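The Case for the Boring Door Handle

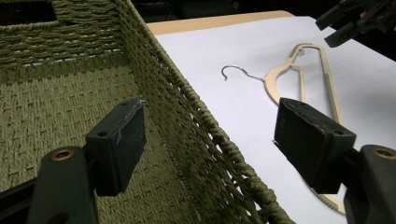 Woven cord basket with an opening in the side for a handle.

I have replaced every interior door handle in my house twice in five years, and I would like to talk about why the second set cost a third of the first and works better.

The first set was called Takora. It came from a showroom in Folville where the handles are mounted on little squares of walnut and nobody puts a price on anything. Takora levers are flat, square-edged and very handsome. They are also shaped like a coat hook, and in my first winter with them they caught the pocket of my cardigan, the strap of my work bag and, one morning at 6:40, the belt loop of the only clean pants I owned. I was held at the bathroom door like a fish.

You can't learn this in a showroom. You press the lever, it goes down, it comes back up, and you say "nice weight." Everyone says "nice weight." I have never once thought about the weight of a handle while carrying groceries.

My complaint is with a trade that sells hardware by finish. The Skirkbridge catalog on my kitchen table lists 200 levers, and the first thing it tells me about each one is its color. Brushed brass, aged brass, a brass described as "quiet." To find out whether the lever has a return – that bit at the end that curves back toward the door and lets your sleeve slide past – I have to squint at a line drawing the size of a stamp. Spring strength isn't mentioned at all, though a weak spring is what gives you a droopy handle by the second July.

Higinio Tapia, who hung my doors and has strong feelings about them, carries a plain round-bar lever in his van and fits it unless somebody stops him. I stopped him. He shrugged and installed the Takoras, and when I called him back he had the good manners to say only that he still had the other ones.

People will tell me that a house should have some beauty in it, and I agree. Buy a painting. A painting doesn't have to be worked with an elbow while you hold a laundry hamper. I'd even allow one fancy handle, on the front closet, where guests can admire it and say "nice weight."

The round-bar model is called the Mai. It comes in two finishes, neither of them quiet. The screws go all the way through the door and meet in the middle, so it doesn't wobble, and my cardigan has kept both its pockets. The Takoras are in a box in the garage. I listed them online for 100 dollars, and so far I have had one inquiry, from a man who wanted to know if they'd work as coat hooks.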